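Okska open afternoon, visit notes, 7/8/20
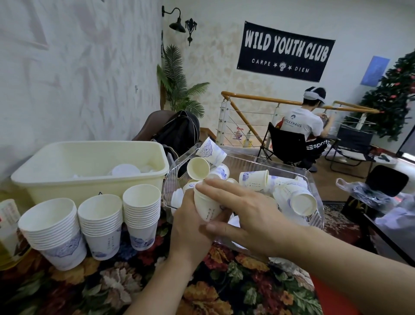

## What we went to see

Okska had promised a look at its cup handling work: paper cups taken out of a clear bin where they lie in a heap, and put into stacks. Two hands do this without much thought. They close on a cup in the jumble, tip it up against the front of the bin to lift it out. Okska's claim is that an arm can be taught the same job from recordings of people doing it, and that the arm, built by Rakus, is nearly ready to sell. I went along doubting the second part and came home doubting both.

## The stoppage

The demonstration was meant to last 45 minutes. We got 11. The arm had put a few cups on the first stack when it closed on one that was lying on its side, squashed it flat, and carried on as though it were holding a good one. It then pressed the flattened cup down on the stack, which leaned and went over. The arm came back for the next cup and pushed straight through the fallen ones towards the people at the front.

It wasn't moving fast and no one was hurt. Still, a man's sleeve was between the arm and the table before anybody reached the stop button, and the button was on the far side, behind the visitors. I had noticed it when we came in and assumed there was a second one. There wasn't.

## What we were told

The first explanation was the cups. They had changed to a thinner sort, from Dander, and the grip had been set for the old ones. Fine, but a machine sold for picking up paper cups ought to cope with a thin paper cup, or at least know when it has crushed one.

The second explanation came after the tea. The grip sensor had been giving odd readings since December and had been "turned down" so that it would stop interrupting the work. I asked whether that meant it had been switched off. I was told it meant turned down. I asked by how much and got a leaflet.

The leaflet says 500 cups were moved in testing without a fault. It doesn't say which cups, or whether the sensor was turned down at the time.

## Afterwards

They offered to run it again once the table was cleared, with everyone 30 paces back, which in that room would have put us in the car park. We declined.

Doãn, who have asked for one of these on trial, should see the fault log before anything is signed. I'd also want a stop button on each side, and a straight answer about the sensor. Okska say a written report will follow. I have asked for a copy and will add it to these notes if it comes.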